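家事ロボットっていつになったらうちに来るの?という話を、最近いろんな人に聞かれるので連投します。長いです。お茶でも用意してどうぞ。

1/
まず前提。私は研究者じゃなくて、小さい惣菜屋の厨房で働きながら、趣味で展示会やら見学会やらに顔を出してるだけの人間です。なので数式とかは出てきません。出てくるのは皿と布巾とパンの話です。

2/
で、いきなり結論っぽいことを言うと「運ぶ」はもうかなりいけてる。うちの店でも配膳用のZimbyってやつを入れてて、厨房と売り場のあいだを文句も言わず往復してくれる。トレーを載せて、ボタン押して、はい行ってらっしゃい。これは普通に助かってます。

3/
ただしZimby、載せるのも下ろすのも人間です。そこ!そこをやってほしいのよ!って店長のRanda Semaanさんが毎日のように言ってる。わかる。忙しい時間に手がふさがってるから頼んでるのに、結局こっちの手がいるんだもん。

4/
掃除機のほうはEderoを家で使ってて、こっちは満足度高め。床に物がなければね。靴下が1枚落ちてるともうダメで、朝7時に廊下の真ん中で止まって鳴いてる。つまりロボットに掃除させるために私が先に片付けてる。あれ、家事減ってる?減ってるか。うん、少しは減ってます。

5/
洗濯物たたみ。これは去年1月の見学会でDrisadixのデモを見ました。タオルはきれいにたたむ!角もそろう!拍手しちゃった。でも隣にいたFouad Sleimanさんが「子どもの服でもできますか、裏返しのやつ」って聞いたら、担当の人がにっこりして次の質問に行った。あの笑顔が答えだと思う。

6/
うちの洗濯物なんて8割が裏返しなので、私の家ではまだ先の話ですね……。

7/
お金の話も少し。知り合いのFares Kassabさんの弁当工場では、おかずの盛り付けを機械にやらせる見積もりを取ったそうで、1日2000食ならなんとか、1000食だと人のほうが安い、という計算になったらしい。うちは1日150食。はい、解散!

8/
しかも盛り付けって、煮物とポテサラと唐揚げで全部つかみ方が違うんですよね。ポテサラはスプーン、唐揚げはトング、煮物は崩れるから下からそっと。人間は何も考えずに持ち替えてるけど、機械にとっては毎回ちがう仕事なんだと思う。

9/
そこで私がずっと気になってるのがパンです。地味でしょ。でも食パンとかパウンドケーキの厚切りって、つかむ練習台としてすごくいいと思ってて。強く持つとへこむ、弱いと落ちる、端っこはぽろぽろ崩れる。しかも同じ形のものが2つとない。

10/
厨房の新人さんに最初にやってもらうのも、実は切ったパンを台に並べる作業だったりします。Afaf Sabbaghさんは初日から完璧だった。私は初日に3切れつぶした。人間でもこれくらい差が出るんだから、機械が苦労するのは当たり前だよなあと。

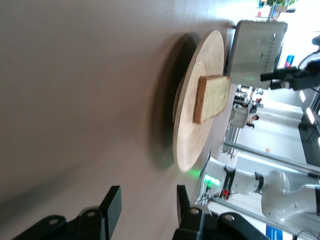
11/
それに、つまめたら終わりじゃないんですよ。トースターに入れるなら向きをそろえて、縁に引っかけないように下ろして、焼けたら熱くてちょっと硬くなったのをまた取り出す。さっきと同じパンなのに手ざわりが別物。途中でバターまで塗れと言われたら、私が機械なら泣く。

12/
この話を同僚のWissam Jaberさんにしたら「じゃあパンのほうを持ちやすい形にすればいいじゃん」と言われて、ちょっと考え込んでしまった。工場はたしかにそうやってるんですよね。物のほうを機械に合わせる。でも家のパンを真四角の規格品にされたら、私はいやだな。

13/
なので今のところの私の見立て。運ぶのと床は任せていい。タオルは条件つき。盛り付けは大きいところだけ。朝ごはんの支度は、まだ自分でやったほうが早い。あと数年でひっくり返ったら喜んで謝ります。

14/
Salibaの新しい卓上アームが気になってるので、使ったことある人いたら感想ください。特に、やわらかいものと油っぽいものを持たせたときの話が聞きたいです。唐揚げいけた人がいたら即リプで!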